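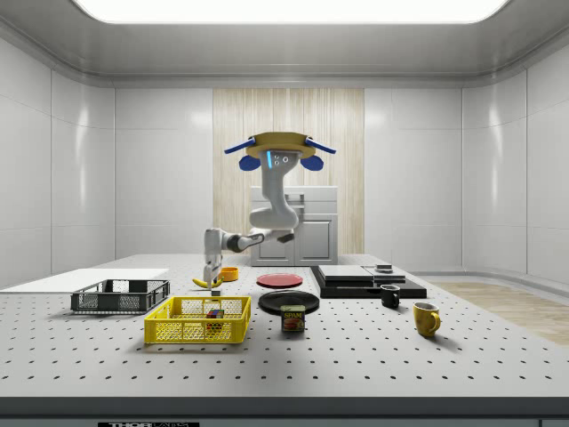
통이 비는 날은 늘 추운 날이다
산간 가스 배달업자 아우렐리오 피게로아에게 듣는 프로판 장사

아우렐리오 피게로아는 약속 시간보다 한 시간 늦게 나타났다. 브레케 고개 아래 첫 집에서 가스가 떨어졌다는 전화가 왔고, 그 집에서 커피를 마시고 가라고 했고, 커피를 마시는 동안 옆집에서도 전화가 왔다고 한다. "옆집은 가스가 떨어진 게 아니었어요. 떨어질 것 같은 기분이 든다고 했죠. 기분으로 주문하는 손님이 제일 많습니다."

그가 운영하는 부르닉스는 고개 양쪽 마을에 프로판 용기를 배달하는 작은 회사다. 트럭은 2대, 거래하는 집과 식당은 창고 벽에 붙은 종이에 손으로 적혀 있다. 19년 전 장인에게 물려받았는데, 물려받았다는 표현을 그는 썩 좋아하지 않는다. "장인이 허리를 다치셨고, 저는 마침 식탁에 앉아 있었습니다. 인수 절차는 그게 전부였어요."

도시가스 배관이 들어온다는 이야기는 그가 일을 시작한 첫해부터 있었다. 설명회도 여러 번 열렸다. 지도 위의 배관은 해마다 조금씩 길어졌고 땅속의 배관은 아랫마을 주유소 앞에서 멈춰 있다. 그는 설명회에 빠짐없이 간다고 했다. 경쟁 상대를 살피러 가느냐고 묻자 고개를 저었다. "거기 난방을 우리 가스로 합니다. 배달하러 가는 김에 앉아 있다 오는 거죠."

정작 그의 골칫거리는 열펌프도 배관도 아니고 용기 회수다. 50킬로그램짜리 용기는 나갈 때는 장부에 적히는데 돌아올 때는 사람들의 기억력에 맡겨진다. 헛간 뒤에서 화분 받침이 된 것도 있었고, 밑동을 칠해 우편함 기둥으로 세운 집도 있었다. 보증금을 올려 보았느냐는 질문에는 한참 웃었다. "올렸죠. 그랬더니 다들 그 돈을 용기값으로 생각하더군요. 값을 치렀으니 자기 거라는 겁니다. 논리로는 제가 졌어요."

이 대목에서 옆 책상에 있던 아르달란 케르마니가 끼어들었다. 그는 도매상 질릭스에서 구매를 하다가 부르닉스로 옮겨 왔고, 지금은 가격표와 장부를 맡는다. 두 사람은 같은 숫자를 놓고 다른 이야기를 하는 데 익숙해 보였다.

"도매가는 여름에 내려갑니다. 매년 그래요. 7월에 채워 두면 겨울에 편한데, 7월에 난방 생각을 하는 사람은 저밖에 없습니다." 케르마니는 작년에 여름 할인 안내문 100장을 찍어 돌렸다. 주문은 2건이 들어왔고, 그중 한 건은 피게로아의 장모였다. 피게로아는 장모님도 엄연한 고객이라고 했고, 케르마니는 장모님이 아직 돈을 안 냈다고 했다.

가격을 어떻게 정하느냐고 물으니 방 안이 잠시 조용해졌다. 케르마니의 설명은 이렇다. 도매가에 운송비를 얹고, 고개 너머 배달에는 타이어 체인과 시간을 더 얹는다. 환율은 매달 들여다본다. 피게로아의 설명은 좀 더 짧다. "아르달란이 계산해서 주면 제가 조금 깎습니다. 그 집 마당에서 얼굴 보고 말해야 하는 건 저니까요."

고개 너머의 브로르쿠라는 특히 까다로운 동네다. 길이 좁아 큰 트럭이 못 들어가고, 눈이 오면 작은 트럭도 못 들어간다. 지난겨울에는 이틀 동안 길이 막혔는데, 식당 한 곳이 남은 용기를 이웃집에 빌려주고 그 대가로 장작을 받았다. 케르마니는 그 거래를 장부에 어떻게 적을지 며칠을 고민했다고 한다. 결국 적지 않았다. "우리 가스가 우리 모르게 한 번 더 팔린 셈인데, 세금 항목이 없더라고요."

난방을 전기로 바꾸는 집이 늘지 않느냐는 질문에는 두 사람의 대답이 갈렸다. 케르마니는 는다고 했다. 새로 짓는 집은 처음부터 용기 놓을 자리를 만들지 않고, 그런 집은 전화번호도 모른다. 피게로아는 바꾼 집도 부엌에는 가스를 남겨 둔다고 했다. "정전이 한 번 나면 저한테 전화합니다. 목소리가 아주 상냥해져요." 그는 그 통화가 일 년 중 가장 즐겁다고 했다가, 기사에 쓰지는 말라고 했다가, 그냥 쓰라고 했다.

잔량계를 달아 원격으로 확인하는 방법도 알아봤다. 제안서가 와 있기는 하다. 피게로아가 서랍에서 꺼내 보여 주었는데, 뒷면에 누군가의 주소와 '개 있음'이라는 메모가 적혀 있었다. 케르마니는 도입하자는 쪽이다. 헛걸음이 줄면 연료비가 줄고, 기분으로 주문하는 손님도 걸러진다. 피게로아는 브로르쿠라에 전화 신호가 잡히는 곳이 교회 계단뿐이라는 점을 지적했다. "계량기를 교회에 달 수는 없잖습니까."

후계자 이야기를 꺼내자 그는 딸이 치과 공부를 한다고 했다. 가스와는 아무 상관이 없지만 말투는 은근히 뿌듯했다. 회사를 팔 생각은 없느냐고 다시 묻자 질릭스에서 한 번 떠본 적이 있다고 했다. 얼마를 불렀는지는 끝내 말하지 않았다. 케르마니가 옆에서 손가락으로 뭔가를 만들어 보이려다 그만두었다.

인터뷰가 끝나기 전에 전화가 세 번 더 울렸다. 앞의 두 번은 케르마니가 받았고 마지막은 피게로아가 받았다. 아침의 그 옆집이었다. 이번에는 정말 떨어졌다고 했다. 그는 열쇠를 찾느라 책상 위의 종이를 전부 바닥에 내려놓은 다음, 외투 주머니에서 열쇠를 찾아 나갔다.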